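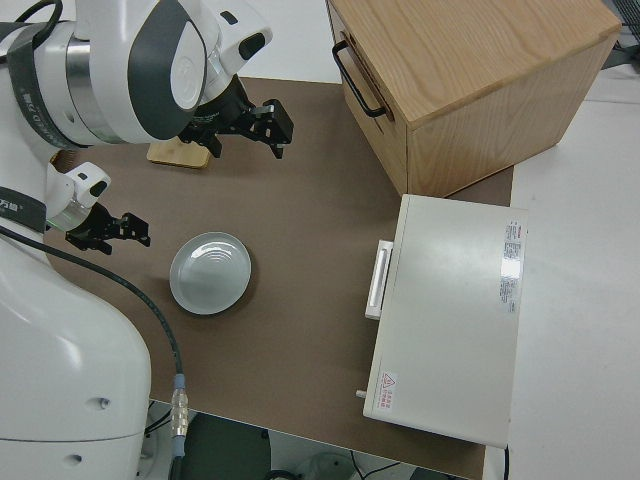
How to protect a tabletop from scratches and rings

A table that gets used every day needs a cover or a finish, and often both. The steps below suit most solid wood and veneered tops. Allow an afternoon for the work and leave the table alone overnight.

What you need

Mild washing-up liquid
Two soft cotton cloths
Fine sandpaper
A clear hard wax (we used Folo)
Felt pads
A cover cut to size

Step 1: Clean the top

Clear everything off. Wipe the surface with a damp cloth and a drop of washing-up liquid, then go over it again with plain water. Dry it straight away. Old polish leaves a greasy film, so if the cloth still drags, wash it a second time.

Step 2: Deal with marks

White rings are usually in the finish and will often come out with a little wax and gentle rubbing. Dark rings have gone into the wood and need sanding. Always sand with the grain. Do not sand veneer unless you know how thick it is.

Step 3: Wax

Put on a thin coat, wait 10 minutes and buff it. Leave it overnight before adding a second coat. Keep the window open while you work.

Step 4: Measure for a cover

Measure the length and width in two places each, as older tables are rarely square. Our top was 84 cm by 900 mm, and mixing units like that is how covers get cut wrong. Write everything down in millimetres before you order. Conneely in Plemuswood cuts to size and keeps offcuts at the back of the shop.

Step 5: Fit it

Lay the cover flat and let it settle for a day before trimming. Smooth it from the middle outwards. Trim with a sharp blade and a metal rule, on a board and never on the table itself.
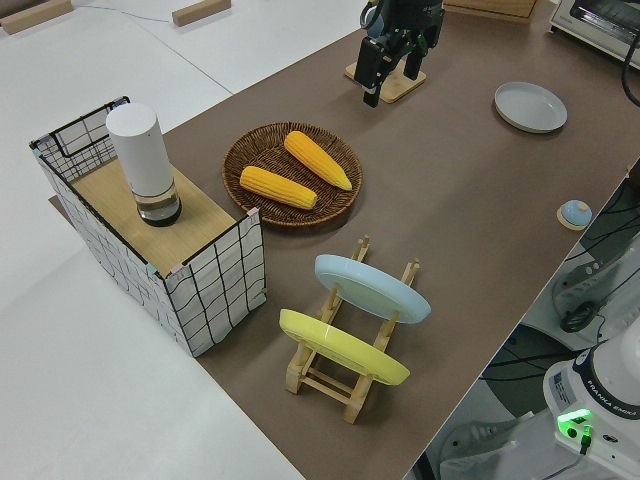
Brown surface with a round wicker tray.

Step 6: Pad what stands on it

Stick felt under lamps, bowls and anything rough. Woven trays can scratch too, so put a cloth beneath them. Replace pads when they pick up grit.

Lift the cover once a month and wipe underneath.

Updated February 2026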